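Tedow gripper thread! I've been swapping fingertips on our two little arms all June and I finally have opinions. Long one, sorry, get a drink.

1/ The question: which fingers do you want when the thing you're picking up is thin, light and bendy? Everybody demos grippers on blocks and cups. I wanted paper. Paper is mean.

2/ Contestants are the Lesach soft fingers (smooth silicone, very squishy) and the Raptis ones, yellow plastic with black grip pads on the inside. Same arms, same controller, same wrist cameras for both. Only the fingers changed.

3/ I ran 60 grasps per set. Mix of flat sheets, strips and folded pieces, all of it light blue so the cameras had an easy time of it. Afiq Hartono did the resets and deserves a medal, or at least lunch.

4/ Strips first, because they're the fun ones. A strip has no stiffness one way and loads of it the other, so the moment you grab the end it does whatever it likes. Look at the twist on this one, seen from the wrist camera with the yellow fingers at the base:
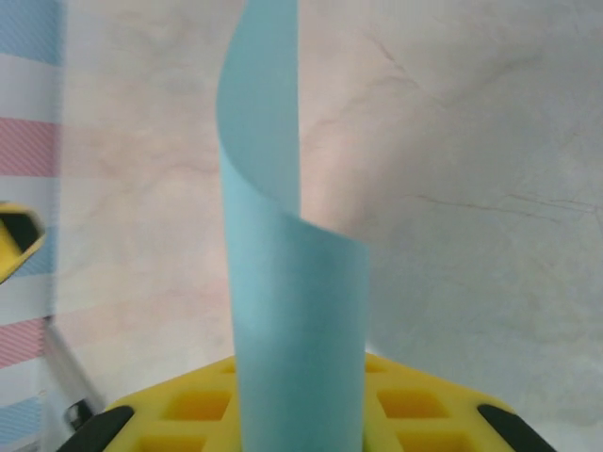 5/ Flat sheets

Totally different problem. Holding a sheet is easy, it's getting under the edge that hurts. The Lesach fingers kept skating. I'd close, they'd squish outward, and the sheet would sit there looking smug. Pushing down harder made it worse, and I have the motor temperature warnings to prove it.

6/ The Raptis set did way better here and I think it's mostly the pads. They have a fine diamond texture, like the handle of a good screwdriver. Once you've got a corner you've GOT the corner.

7/ What helped both sets: using two arms! One gripper takes a corner and lifts, and then the other has a raised edge to work with. I resisted this for ages because the timing code scared me. It was an afternoon of work. Should have done it in the spring.

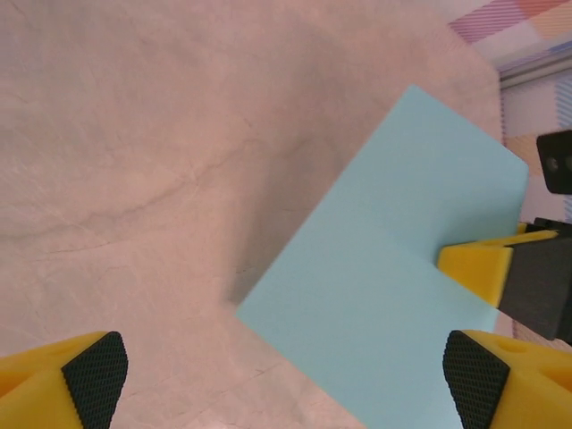

Arimano Makers Robotics Club — Bench Group

8/ That view is why I'm so sold on wrist cameras, by the way. You get your own two fingers at the bottom corners, the other arm's yellow jaw on the sheet, and a soft gray shadow beside the lifted edge. The shadow is a gift. If you can see shadow, there's a gap, and if there's a gap you can get a finger in.

9/ Numbers, for the people who scrolled straight down here. Out of 60 tries each, Raptis dropped or missed nine. Lesach dropped or missed 20. I counted a grasp as good if the piece stayed put through a lift and a slow turn.

10/ In fairness to Lesach, nearly all of those misses were flat sheets. On strips the two were a coin flip, and the soft fingers left fewer creases. If I were handling something delicate I'd put them straight back on.

11/ Controller stuff. Bumping the loop rate on the Tedow board made a bigger difference than I expected. At the stock setting the fingers would close a hair late and pinch air. No hardware change, one line in a config file — my favorite kind of upgrade.

12/ Camera stuff. The wrist view is great for the last little bit of the approach and pretty useless for knowing where your arms are. You want a fixed one too. Mine looks over the whole bench and it has saved me from at least two elbow crashes.
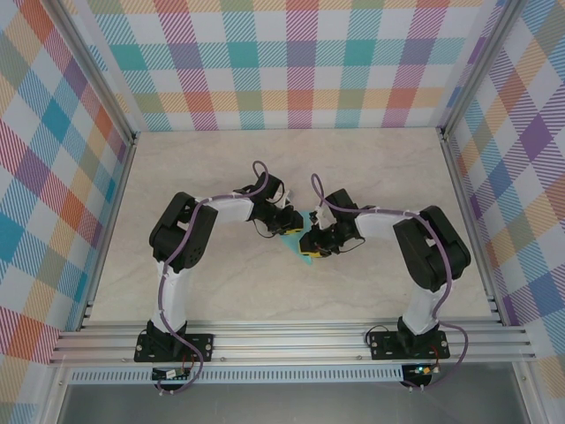 Both arms on the rail, turquoise triangle between the grippers.

13/ Someone always asks about the plaid walls. I love them. Pastel squares on three sides, and I will not be taking design notes at this time.

14/ Cable tip, learned the annoying way: leave a big lazy loop over the wrist. I had mine too tight in the first week and grasp 137 of the warm-up runs pulled a connector right out. Now the purple cables get loads of slack and I've stopped thinking about them.

15/ Next up is a hybrid — Raptis finger on one side, Lesach on the other. Afiq thinks it'll slip sideways. I think it'll be brilliant. We have a sandwich riding on it.

16/ After that I want a proper endurance run, 1000 closes on one set of pads, to see when the diamond pattern starts to go smooth. If you've already done this on similar pads please tell me what you found, I'd love to skip a long evening of watching an arm open and shut.

17/ Config file and the grasp log are going up on the club page once I've cleaned out the swear words in the comments. Ask me anything about fingers in the meantime!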